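Famcombe Open Day

The Famcombe Open Day is a public demonstration of shelf-handling robots, held each September by the Khondokar workshop in the town of Famcombe. Visitors watch a robot work at ordinary shop shelving and can speak with the people who program it. The event is free of charge and lasts one afternoon.
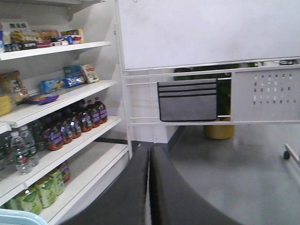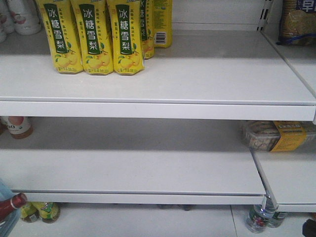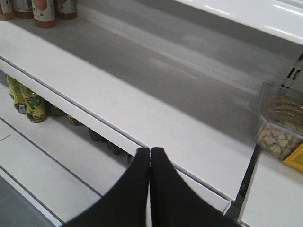 The open day grew from a smaller meeting for shop owners, which the engineer Impi Pesonen began in order to show what a robot can do in a narrow aisle. The shelving at the demonstration is of the common retail type, and it is stocked with goods that people know from their own shopping. Pesonen's opinion was that a visitor understands the difficulty sooner with real products than with wooden blocks. The yellow pear drinks, standing close together with one bottle partly hidden behind the front row, are a case she likes to discuss with visitors, as a gripper needs space on both sides of a bottle before it can close. The plastic tray of baked goods on a lower shelf asks for another kind of grasp, and the board above it limits how the arm may approach.

Programme

The afternoon is divided into 3 sessions. The first is a short talk about safety and the layout of the room. In the second, the robot is given tasks at the shelves, such as taking an item or putting one back in its row. The third session is for questions, and it is usually the longest — in one year it continued until the building had to be locked.

Rezaul Sarkar leads the talk and Lutfa Bandara explains the tasks while the robot is moving. The organisers do not repeat a task when it fails. Bandara prefers to stop and discuss the failure with the audience, and this habit has been both praised and criticised by visitors.

Visitors

Attendance is limited to 19 persons in each group, so that everyone can stand near enough to see the fingers of the gripper. School classes are accepted from the age of twelve. A printed guide, prepared by Pranab Siddiqui, is offered in English and Finnish. The first printing was 1000 copies, and the colour plates were removed from later printings to save cost.

Reception

The local newsletter Prernesik published a friendly account of the open day on 9 August 2021, in advance of that year's event. Its author, Lakmal Ekanayake, found the robot slower than he had expected but wrote that the explanations were clear to a person without technical training. He also asked for more chairs.

A similar demonstration has been planned in Tradarberg, with the same shelving and a shorter talk.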